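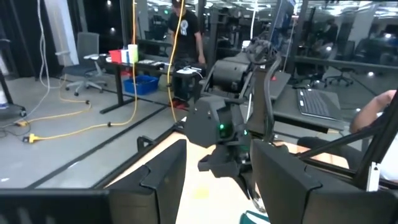 The back table as of this afternoon, with the pale wooden one in front

Hi all,

Picking up the thread on the shared room before it gets buried again. Cempaka wrote:

> Can we please agree on what stays on the long table? I went to put my lunch down and there was a red container, a cup and a box with cables, and I didn't know what I was allowed to move. Also the yellow cords. I'm in favor of power, but I'd like to cross the carpet without looking at my feet. And could we get a second storage bin? The Grundwood catalog has them.
>
> Cempaka

I'm with you on the cords! One comes down from the ceiling past the table and then loops across the floor, and that loop is the part I'd love to get rid of. The other one hangs more or less straight before it gets to the carpet, so it bugs me less. I've got a bag of hook-and-loop ties at home (70 of them, don't ask) and can bring a handful in.

For the table, how about this: cups go back to the kitchen at the end of the day, and anything with cables gets a name on it. The blue bin underneath can take the odds and ends that never get claimed. I'd hold off on a second bin until we've gone through the first one, I have a feeling half of it is old adapters.

The gray office chair can stay at the left end as far as I'm concerned, unless someone wants it at the keyboard desk. Risto, you were asking about a chair back in February, do you still need one?

I can stay until 6:30 tomorrow if anybody wants to do the floor with me. Bring tape if you have it, the good kind.

Edgardo Tolentino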